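Moser Film Restoration Program
Progress report to the Clakholm Fund, 2021-11-30
Prepared by Teresa Mac an tSaoi, Program Manager

1. Work completed

The grant supports the repair, scanning and subtitling of 12 martial arts features held in the Moser collection. Seven titles have been scanned in full. Two more are on the repair bench, and the remaining three are awaiting inspection. The print of Coromon Harbor arrived in September with heavy damage to the second reel – 307 splices were logged before scanning could begin.

Sound work is behind schedule. The Cantonese track for The Tusari Gate is missing its final reel, and we have written to two private collectors who may hold a copy.
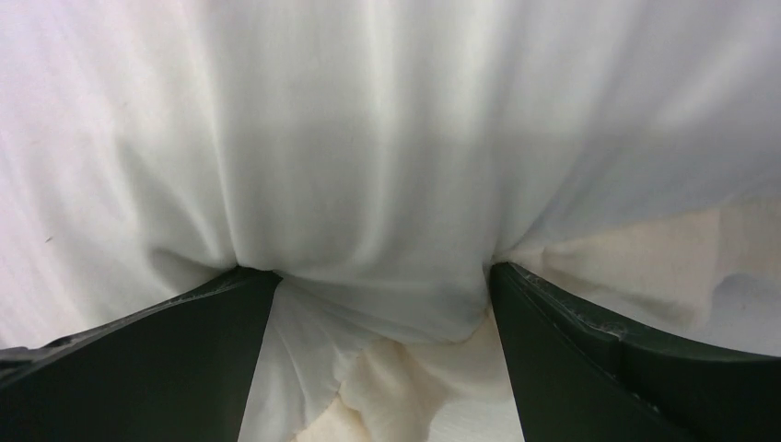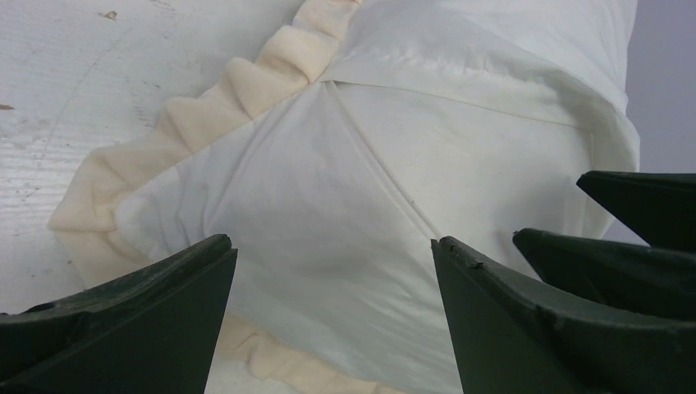
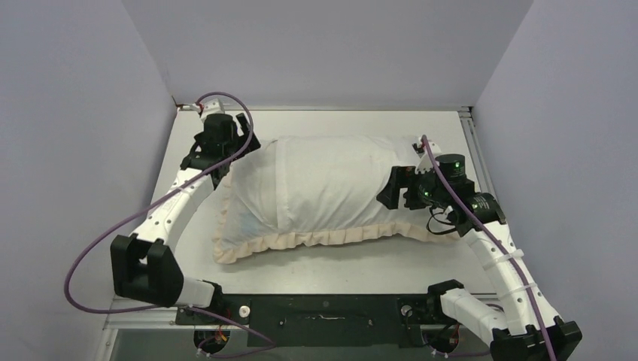
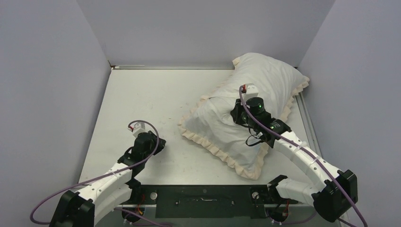
Will the delay in sound work affect the public screenings?
The opening program will go ahead as planned, as its four titles all have complete soundtracks. The Tusari Gate has been moved to the closing night to allow more time for the search.

2. Spending

To date the program has spent 60 percent of the award. Scanning costs were lower than budgeted, and we request permission to move the balance to subtitling, where new translations are needed for five titles. No change to the total award is requested.

3. Next period

Repair of the two prints now on the bench will be finished first. Draft subtitles will then be sent to the Fund for review, together with a revised schedule for the sound work.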